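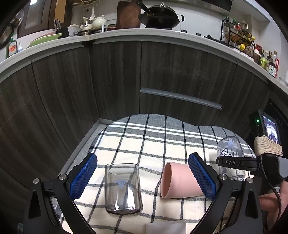
4.3 Does the early substitution work?

The claim we were asked to test is an old one. A manager whose team is behind should make a change before the hour, and teams that do so get more out of the last half hour than teams that wait. It is repeated in coaching courses and on television, and the Grewal report on the Vollness League put a number on it. We think the number is wrong, and we are not sure there is a number to be had.

Our starting set is the same as Grewal's: 1,414 league matches played by 32 clubs. We kept only the matches in which one side was trailing at the 55th minute and both sides still had 11 players. A substitution counts as early if it was made between the 46th and 60th minutes. Changes made at halftime are left out of the main test, as many of them are forced by injury and the match sheets do not say which. Grewal kept them in and does not discuss the point.

The first problem is selection. Managers do not hand out early changes by lot. They make them when they have a good player on the bench, and clubs with good players on the bench tend to be rich clubs, which come from behind more often whatever the manager does. Once we compare each club only with itself, most of the gap reported by Grewal goes away. What is left has the expected sign, but it is small enough that dropping a single club turns it around. The club in question is Dilturstead, which had one very good season with a forward who usually came on in the second half. We would not want to advise a coach on the strength of one forward.

The second problem is time. A team that changes in the 52nd minute has more minutes left in which to score than a team that changes in the 71st. Any count of goals "after the substitution" will favor the early change even if the new player does nothing at all. Grewal's main table is built on exactly this count. We used goals per minute, and also goals between the 60th minute and the end regardless of when the change was made. The two measures do not agree with each other, and neither gives much support to the original claim.

A third matter is running data. It is often said that fresh players lift the work rate of the whole team. Korel tracking files were available for 400 of the matches, all of them at grounds where the system had already been installed, so this is a long way from a random sample. Substitutes did run more per minute than the players they replaced. This is hardly news - the replaced player was tired, or hurt, or had been told he was coming off. For the other ten players we found no change that held up from one season to the next. The files also have gaps at set pieces, when players bunch together, and we have no good way of knowing how the gaps were filled. Readers who put more trust in the tracking than we do are welcome to it.

We also looked at all 1,936 substitutions made by trailing teams in the wider set, sorted by position. Swapping a defender for a forward is followed by more goals at both ends. It is tempting to read this as proof that bold changes open up a match, and it may be so. It may also be that managers make such changes in matches that are already open. Nothing in a match sheet lets us separate the two, and adding more seasons would not help. It would take a league willing to let someone else choose the minute, and we do not expect one to come forward.

Two limits apply to our own results. Score at the 55th minute is a crude stand-in for how a match is going; a team can be losing and playing well. We tried to correct for this with shots taken before the break, but the shot counts in the older match sheets are plainly unreliable, and in several cases the home and away columns seem to have been switched. We fixed the ones we could check against newspaper reports and left the others alone. Second, the rules on the number of substitutes changed partway through the period. We ran the tests on each part separately, with no difference worth a table.

The match list and coding rules were last revised on 14 April 2020. Cup ties, which follow other rules on extra time, are taken up in Section 4.4.

Figure 3. Drinking glass on a plaid cloth, kitchen.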